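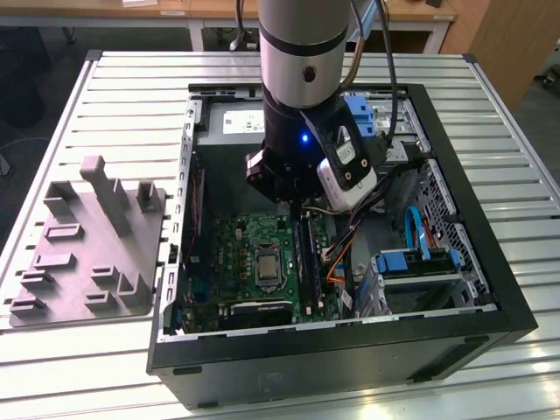 The old tower on its side, with the power supply at the upper wall and the blue caddy on the right.

May 15, 2019

5 min read

I bought this computer second-hand from a small shop in Sarkorstead that sells what offices throw away. The shop is called Surow, and they have a back wall full of black towers, all looking the same to me. I paid little for mine and I was told that everything in it works. The man wrote "works" on the receipt also, in capital letters, which I found very kind.

I am not a computer person by profession. I do translations, mostly manuals and letters for a firm named Elari, and for this I need a machine that opens large documents and does not complain. But I wanted for a long time to understand what is inside the box under my desk. So before using it for work I decided to learn all the parts and their names, in English, because in my own language I also don't know them.

The first lesson was the colour. I had expected everything to be grey. The main board is green, the latch for the drive bay is blue, the drive caddy has blue handles on both ends, and there is a thin cable in red and another cable in orange. Later I read on a forum that on many office machines the bright plastic marks the pieces you are allowed to touch without a screwdriver. If this is right, it is a very polite idea. I favour any object that tells me where to put my hands.

The processor is smaller than I imagined. It is the silver square near the middle of the board, in a black socket frame, and it is held with a little metal lever. I was afraid of this lever. In the videos people move it with one finger while talking about something else, and I practised the movement in the air several times like somebody learning to conduct an orchestra.

To the right of it are the memory slots, long and black. I had to look up the word "slot" against the word "socket", and I am still not sure I feel the difference. A slot is long and a socket is more like a seat, I think. The processor sits and the memory stands. Please correct me in the comments if there is a better rule.

Near the bottom there is an expansion card with a silver bracket end. I have not yet found out what this card is for. The receipt does not mention it. My neighbour believes it is for the picture and my cousin believes it is for the network, and both of them are very certain.

What I did not expect at all is how much black wire there is. It goes in loops across the board, and my first feeling was that I should tidy it, like I would tidy a drawer. I asked about this in the forum and received 3 answers. Two said leave it alone. One was very long and came with a shopping list of cable ties and sleeves, and the total was more than what I paid for the computer. I left it alone.

For dust I use a soft brush from the paint section of the hardware store and a lot of patience. I brush towards me, slowly, and I don't touch the gold-coloured parts beside the processor, which I have learned are called inductors. It's a beautiful word. I have put it on my list.

My plan until August is modest. I want to save for a bigger drive, and I want to print a new label for the side of the case with the date when I last cleaned it. After this the side panel goes on again and I go back to my manuals. I have one waiting now about a garden pump, and the chapter on the valves is not clear in either language.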